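Eighty-Two Tries Before Lunch

Posted Sep 17, 2022
Filed under: Work, Robots
6 comments

I promised a few of you (you know who you are, the ones who keep asking at dinner what I do all day) that I would finally write something about the new job, so make a cup of tea, because I have never managed to tell a short story in my life.

The project is called Tipoki, and the goal is easy to say: teach a robot arm to pick things up that it hasn't met before. The arm is named Gretel. She had the name before I got to Fluston and I wouldn't dream of changing it. Gretel learns from examples, and an example, in our little world, is one try at one object. She reaches in, she closes her fingers, she lifts, and we save what the camera saw, where the hand was, and whether the thing came up with it. Then on to the next. The first round calls for 1,000 of those, and I had pictured the computer doing the hard part while I sat nearby looking wise.

Well! Most of the work is toys. I spent a whole evening in the pet aisle and then the dollar bins, squeezing everything, looking for shapes that would give her trouble. Boxes and blocks are fine, and she needs some of those, but a knobby thing has a dozen places to grab it and most of them are bad. Anything shiny or see-through is harder still, and I've become the kind of person who holds a clear ball up to a store light and gets excited.

The other thing I had to learn was to keep the misses. My first day I threw out every try where she came up with nothing, and felt very tidy about it, and had to be told (kindly) that the misses are half the lesson. So now they all go in. Yesterday morning's batch was 82 tries, after I'd aimed for 80 and lost track while eating a granola bar.

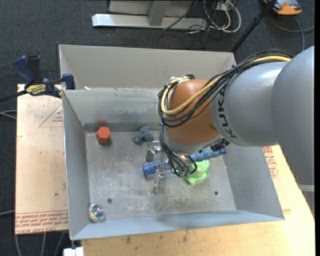 Gretel down in the bin with the lumpy crowd. The orange-red block is at the back, and my favorite shiny ball has the front corner.

Between batches I stir everything up by hand, and I've noticed I have habits. I like to put the ball in a corner! So I've started shutting my eyes when I mix, which looks silly but seems to help.

Istar, the program that does the learning, gets its first real helping of all this later in September. Until then it's me, Gretel, and a shopping list that says "more squishy ones, not blue."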